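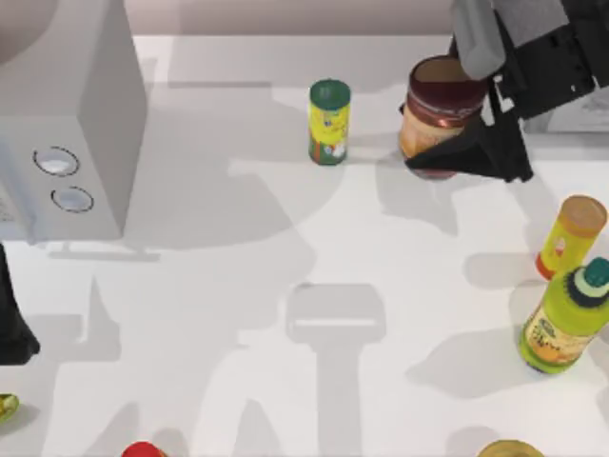 In defence of the two-knob microwave

Home Opinion Reviews Archive Contact

Last updated: 28/08/2025
Filed under: Kitchen, Repairs

A microwave needs one control for power and one for time. Most models now add a keypad, a clock and menus for foods their owners never cook. I regard these as faults waiting to happen.

At Rosser, Haziq Liew logged 887 repair jobs up to February. Keypads failed far more often than dials, and a new keypad cost more to fit.
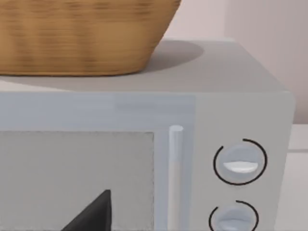
Makers reply that buyers want choice. Perhaps they do in the shop. At home they press the same button each time – usually the one that adds thirty seconds. A dial does this with one turn and can be worked by touch. I would pay extra for fewer functions, and I would like shops to stock them.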